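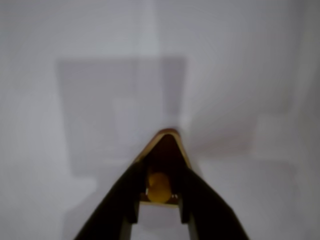 Gallery: the spring the gripper wouldn't let go

Welcome back to the Hondodano workshop pages, and thank you for all the kind messages after the last set went up. I had meant to keep the words short this time, but those of you who know me will not be holding your breath!

Most of you will have heard by now that Morin, our little picking arm, gave us a bad fortnight in April. The fault showed itself on 24/04/2019, in the middle of a perfectly ordinary run, when the fingers closed as they should and then carried on squeezing long after they had been told to open. Lindiwe Naidoo hit the stop button, and what worried us far more than the squeezing was that the stop did nothing for the fingers at all. The arm froze beautifully. The grip stayed on.

Nobody was hurt, I'm very glad to say. Still, any of us could have had a fingertip in there, and we had all got into the lazy habit of reaching in to straighten things up while the arm was paused (I was the worst for it, and I have said so in the workshop book).

Close in on the gripper: two dark fingers and a small yellow ball tucked up between them. It doesn't look like much of a menace, does it? I've grown rather fond of this view, having spent so many evenings bent over it with a cup of tea going cold somewhere behind me.

Piroska Virág found the cause, or the two causes, as there was one hiding behind the other. The open command was being lost whenever the controller was busy, and the grip motor had been wired to its own supply when we moved benches, so the stop button never reached it. She went through 2450 lines of log to be certain of the first part, and found 8 lost commands that we had cheerfully put down to "Morin being stubborn". I do feel a bit guilty about that.

The grip motor is now on the same stop circuit as everything else, and the controller repeats the open command until it gets an answer. Caoimhe Hayes has also turned down the closing force, which makes the whole business gentler and, to my ear, a good deal quieter. We ran 800 cycles afterwards with the stop pressed at odd moments, taking turns at the button, and the fingers went slack each time it was pressed.

If you have one of the older Baltero control boards at home, please do check where your grip motor gets its power before you next switch on. Turn everything off at the wall first, then follow the wire all the way back with your own eyes. Our drawing was wrong, and yours may be too.

Questions are always welcome, and Ntombi Pretorius has a paper copy of the corrected wiring for anyone who would like one.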